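Section 4: Cleaning and routine care of the vanity

Read this section before the first cleaning. Most of the damage we see on Morado vanities comes from products that promised to protect them.

What you need

Two soft cloths, one damp and one dry
Dish soap
Lukewarm water

You can skip the "vanity restorer" sprays. Hervé Huet tried several on our display units and could not tell the treated doors from the untreated ones on Wednesday morning, after one night.

4.1 Basin and drain

1. Take bottles and cups off the top.
2. Put a drop of soap on the damp cloth and wipe the basin from the rim down to the drain.
3. Go around the chrome drain ring with a corner of the cloth. No scouring powder, whatever the label says about chrome.
4. Rinse and dry.

CAUTION: Do not pour boiling water into the basin. Keep it under 65 °C.
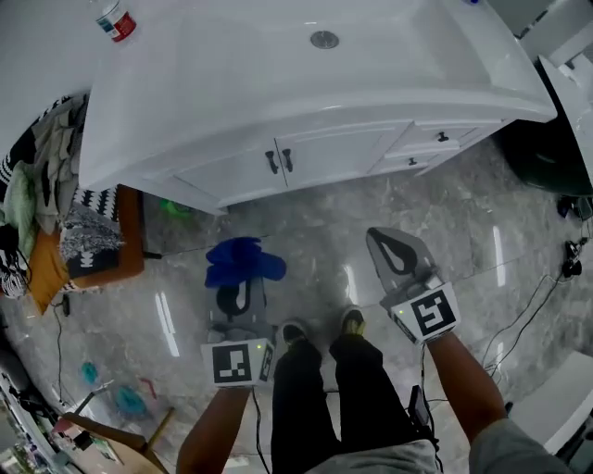

4.2 Doors, drawers and handles

1. Wipe each front from top to bottom with the damp cloth, wrung out well.
2. Clean behind the handles, where soap collects.
3. Open the doors and drawers and wipe their top edges.
4. Dry everything, including the bottom edge of the doors.

NOTE: If a handle is loose, tighten it by hand with a screwdriver. A power driver will strip the thread.

4.3 Floor under the vanity

Pick up anything lying on the tiles before you mop. Use a nearly dry mop close to the cabinet. "Water-resistant" describes a splash, and we would not test it with a puddle.

NOTE: The finish is rated for 2,000 wipes. We have no idea who wipes that evenly, so treat the number with caution and check the door edges now and then.

Replacement handles: ask for Cauã Amaral at the Tavares parts counter.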